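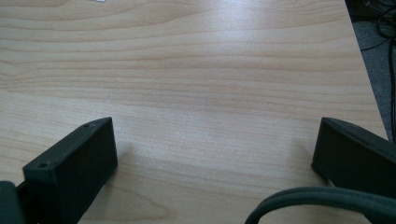 Heike Pfeiffer wrote:

> I've read the Reltora call twice now and I think we should apply as a group. It's a two-week light and sound festival in the old Sondberg mill, they want work by people who haven't shown there before, and the curator told me by phone that mailing lists like ours are who they had in mind. The fee is $79 per artist. They expect 500 visitors on opening night. I can put the application together if everyone gets me two work samples and a short bio by the end of July.
>
> Heike

Heike, thanks for doing the legwork, but I'm not there yet.

The $79 bothers me. Is it a fee to apply or a fee to show? The call says "participation contribution" in one spot and "submission cost" in another. If six of us pay it and they take one, that's a nice chunk of money for them and a bad day for us. I asked the same thing last year about the Itel open studio and got a very friendly email with no answer in it.

Then the 500 visitors. Expected by whom? Anneliese showed in that mill when it was still run by the Lenz people, and she says the opening was her, the other artists, their dates, and a man who wanted to know where the restrooms were. Maybe Reltora is better at getting the word out. I'd like to see one photo of a crowd from anything they've put on before.

Also, what do they mean by "light and sound"? Wolfram works in felt. Ilse does those big charcoal drawings. I can see a juror being broad-minded about it, but I can also see the charcoal getting hung in a dark room next to somebody's fog machine.

Things I would want in writing before I send anybody a bio:

- who pays for shipping both ways
- whether the work is insured while it's in the building, and from what date
- whether there's heat, and if not, who is watching the damp
- what cut they take on sales (the call skips this completely)
- who is on the jury

That last one matters to me more than the rest. "A panel of regional voices" could be anybody's brother-in-law.

If the curator will answer those by email, forward it to the list and I'll read it with an open mind. I'd even write the group statement, as long as I don't have to use the word "immersive." Until then please leave my name off. Ilse, you were on the fence too, did you ever hear back about the insurance?

Finn Rothe

Search this list: enter keywords Go
Message 2158
2 replies
Last updated in July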